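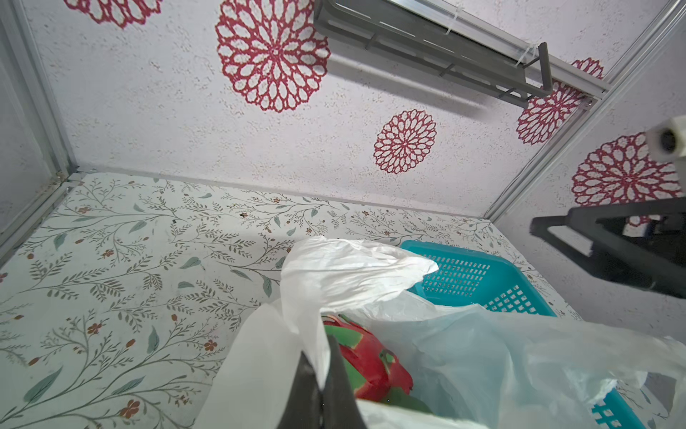
Follow – student tracking and mentoring software for scholarship and college access programs

Last updated: February

Follow is a records system for nonprofits that stay with the same students over many years. It holds attendance, grades, mentor visits, savings account balances and family contacts in one file per student, and the file stays open from the first grade the program serves through the end of college or job training.

It was built at Vimach with the Markstead Scholars Fund, which had 362 students in spreadsheets kept by different site coordinators. Students who changed schools in the middle of a year tended to drop out of one sheet and never get added to the next. Follow assigns each student a number at enrollment, and that number doesn't change when the school, the last name or the guardian does.

What's included

Student file. Grades and attendance can be typed in or loaded from a district export. Notes are dated and signed by the staff member who wrote them and can't be edited after 10 days.

Mentor log. Mentors sign in on a phone and enter the date, length and subject of each meeting. They see only the students they are matched with. A coordinator gets a list of matches with no meeting in the past month.

Savings and awards. Deposits, matching funds and scholarship payments are listed by student and by funding source. Follow doesn't move money – it records what your bank or college savings plan reports.

Family contact. Letters and text messages go out from templates in English, Spanish or French. You can add other languages if you supply the translation.

Reports. Standard reports cover grade-to-grade promotion, graduation, college enrollment and second-year return. Any report can be limited to one school or one entering class.

Plans

Single site: up to 100 active students, one coordinator account, unlimited mentors. $77 a month.

Multi-site: more than 100 active students or more than one school. Priced by quote. Includes separate coordinator accounts and a combined report for the board.

Former students don't count toward the limit, and their files can be reopened at any time.

Setup

Send us your current records in whatever form you have them. Ludivine Bouvier's team checks for duplicates and returns a list of questions before anything is loaded. Paper files have to be keyed in by your own staff. Training is two sessions by video, one for coordinators and one for mentors.

If you are moving from Rolland, ask for the Rolland import sheet first. Mentor notes come across, but attachments have to be downloaded and added again by hand.

Requirements

A current web browser and an internet connection. The mentor log works on most phones and doesn't need an app. Single sign-on is available on the multi-site plan only.

Sales and quotes: Gaspard Gaillard
Support for current customers: Marcelle Pruvost, 8 a.m. to 5 p.m. Central

This site uses cookies to keep you signed in and to count visits. By continuing to browse you accept our cookie policy.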